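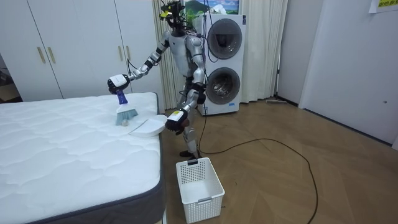

Chapter 5
The Bed, Undressed

Most housekeeping books begin with the kitchen, on the theory that the kitchen is where things go wrong. I have always suspected that the authors simply wanted to be near the coffee. By the time you reach this chapter you can scrub a sink and wipe down a stove, and you may be feeling pleased with yourself. Now take the sheets off your bed and look at what you have been sleeping on.

A mattress is the largest soft object most of us own, and the one we clean least. We spend a third of our lives on it. In return it gets a fitted sheet and, in better households, a pad. A sofa cushion treated this way would be the talk of the neighborhood.

When I ran the linen room at the Hendricks, a boarding hotel in Fuvville with 29 beds and one working elevator, every mattress was stripped and brushed on Thursday. The head of housekeeping, Salamatu Anozie, did not care for vacuum cleaners. She said they made people stop looking. Her kit was a hand brush and a dustpan, and she could tell from the hallway whether you had done the foot of the bed or only thought about it.

Her method is the one taught in this chapter. It costs very little and makes no noise, so you can do it while someone is asleep in the next room. You cannot do it while someone is asleep on the mattress, though I have seen it tried.

What the Brush Is For

Quilting is pretty and it is also a system of ditches. Crumbs, lint, hair and the small gray balls that blankets shed all settle into the stitching, and patting the surface with your palm only drives them deeper. A brush with some spring in its bristles lifts them out. Work from the head of the bed toward the foot in short strokes, and follow the line of the stitching wherever it wanders.

The dustpan does half the work and gets none of the credit. Hold its lip flat against the fabric, right at the edge of the mattress, and bring the debris to it. Beginners like to sweep everything onto the floor and deal with it there. This is called cleaning the floor, and it is covered in Chapter 3.

Keep one brush for beds only. The brush that did the hearth in January should not be introduced to the mattress in February, however well you think you rinsed it.

What You Will Learn

By the end of the chapter you should be able to strip a bed without dragging the sheets through the hall, brush a quilted top and its side band, treat the three common stains (a fourth is discussed, with regret), and decide whether a mattress should be turned, rotated or left alone. The last section deals with protectors, including the Rarivetti and Cunuma types, and with the question of how much to spend on something you hope never to see.

Terms to Know

Ticking: the outer cloth of a mattress
Border: the band of fabric around the sides
Pilling: small balls of loose fiber
Rotate: to swap head and foot
Turn: to flip top to bottom; find a second person first

5.1 Stripping the Bed

Start with the pillows.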